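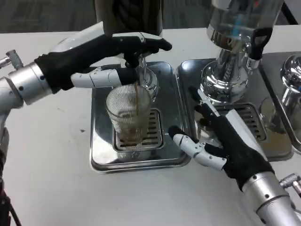 Drei verchromte Getränkespender auf Abtropfschalen aus Edelstahl

Kettenhemd und Blechhandschuhe richtig lagern

Wer seine Rüstung nur zwei oder drei Mal im Jahr trägt, findet im November oft den ersten Flugrost. Mit etwas Vorarbeit lässt sich das vermeiden.

Kettengeflecht nach dem Tragen ausschütteln und mit einem trockenen Baumwolltuch abreiben. Schweiß greift blanken Stahl schnell an, vor allem am Kragen und unter den Achseln. Leichten Rost löst man in einem Eimer mit trockenem Sand: Geflecht hineinlegen, Deckel zu, etwa 6 Minuten rollen. Danach gründlich ausklopfen.

Platten dünn mit säurefreiem Öl einreiben, am besten mit einem fusselfreien Lappen. Bei Handschuhen auch die Nieten und die Unterseite der Lamellen behandeln. Das Lederfutter bleibt ölfrei und bekommt ein wenig Bienenwachs.

Kettenhemden liegend aufbewahren — auf dem Bügel zieht das Gewicht die Ringe an den Schultern auseinander. Eine Holzkiste mit Luftlöchern reicht. Plastiksäcke halten die Feuchtigkeit fest und sind ungeeignet.

Alte Lederriemen nicht geschlossen lagern, sonst brechen sie an der Schnalle. Ersatzriemen 2 cm länger zuschneiden als das Original und erst nach der Anprobe lochen.

Tipps gesammelt von Effie Drummond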